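Who ends up running things when the government can't? (Skaltholm flood thread)

Forum > Current Affairs > Conflict, Crime & Governance

harborlight76
Posted Friday, 8:14 am

So I've been reading up on the flooding in the Gellard valley and what stuck with me was who showed up first. It wasn't the province. It was the Mavano people, the same outfit that's been charging truckers to use the river road for years. They had boats out the first night. They had bottled water with their sticker on it by the second. The provincial relief office in Skaltholm took 18 days to get a working distribution point set up, and it was in the wrong town.

I'm not defending them! I want that on record before I get yelled at. But I've got a half-finished paper on armed groups doing public services and I'd love to hear what people here think. Is this PR, or is it something closer to government?
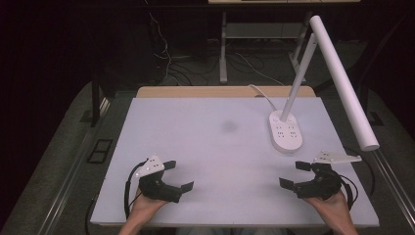
Reply 1
quietcartographer
Posted Friday, 8:52 am

PR. Next question.

Okay, slightly longer answer. They own the road. If the valley empties out, there's no one to tax. Handing out water is cheaper than losing your customers. I lived two valleys over for a while (long story, bad job) and they did the same thing after a landslide, and a few months later the road fee went up. People grumbled and paid it.

Reply 2
mossy_ledger
Posted Friday, 9:30 am

I think that's a bit too easy, quietcartographer. You could say the same about any mayor who fixes the potholes before an election. Of course there's self-interest in it. The part I find interesting is that they had lists. Somebody over there knew which houses had old folks and which ones had babies, and the relief office didn't. You don't put a list like that together in one night.

harborlight76, have you looked at the Sakamoto paper on this? It's dry as toast but chapter three is all about record keeping by groups like Mavano, and it made me rethink a lot of stuff.

Reply 3
harborlight76
Posted Friday, 9:41 am

Yes! Sakamoto is what got me started. I don't agree with all of it — the bit about "shadow clinics" leans on 33 interviews, and most of them were done in the same market town — but the record keeping chapter is great.

Reply 4
bentspoon
Posted Friday, 10:05 am

They knew which houses had old folks because those are the houses they lean on when the sons don't pay. Come on. My wife's family is from up there. A list of who's weak in every house is not a public service, it's a threat with an address on it. I get that it's a fun topic for a paper but please don't write it up like they're the Red Cross with bad manners.

Reply 5
mossy_ledger
Posted Friday, 10:22 am

That's fair, and I'm sorry if I sounded breezy about it. I do think both can be true, though. The list can be a threat in June and still get grandma onto a boat when the river comes up.

Reply 6
bentspoon
Posted Friday, 10:31 am

Grandma didn't get on a boat. Grandma got on the neighbor's tractor. The boats went to the lower town where the cameras were.

Reply 7
harborlight76
Posted Friday, 11:10 am

Okay, that's the kind of thing I can't get from reports, thank you. Everything I've read says 1,000 households got water or a boat ride, and every single one of those articles gets the number from the same Mavano statement. I haven't found one that checked it. If you or anyone in the family would be willing to talk by message, no names, I'd really appreciate it. Totally fine if not.
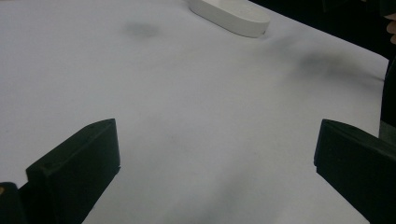
Reply 8
quietcartographer
Posted Friday, 11:48 am

Circling back since I was short this morning (no coffee). I'd look at what happens after the water goes down. With the landslide, the group kept running the pharmacy. They never handed it back and the province never asked for it. The prices were okay at first! Then you needed a stamp from the road guys to get your prescription filled. If I were writing your paper I'd skip the boats and go find the pharmacy.

Reply 9
tallgrass_annie
Posted Friday, 12:20 pm

Lurker here, first post in ages. I work in relief logistics (other continent, same headaches) and I want to stick up for the Skaltholm office a little. Eighteen days is awful. But they couldn't use the river road without paying for it, and their own rules say they can't pay for it. So they went the long way over the pass with trucks that weren't built for it. The group blocks the road and then gets praised for being first down the road. That drives me nuts.

Reply 10
mossy_ledger
Posted Friday, 12:34 pm

Huh. I hadn't seen the fee rule mentioned anywhere. Is that written down, or is it one of those things everybody in the field just knows?

Reply 11
tallgrass_annie
Posted Friday, 12:51 pm

Written down, in the procurement rules, very boring PDF. I'll dig out the section tonight when I'm home and post it.

Reply 12
bentspoon
Posted Friday, 1:15 pm

Annie gets it. harborlight, I'll ask my mother-in-law. She likes to talk but she'll want to know who's reading it. Message me on the weekend.

Reply 13
harborlight76
Posted Friday, 1:22 pm

Will do, and thank you. Annie, yes please on the PDF.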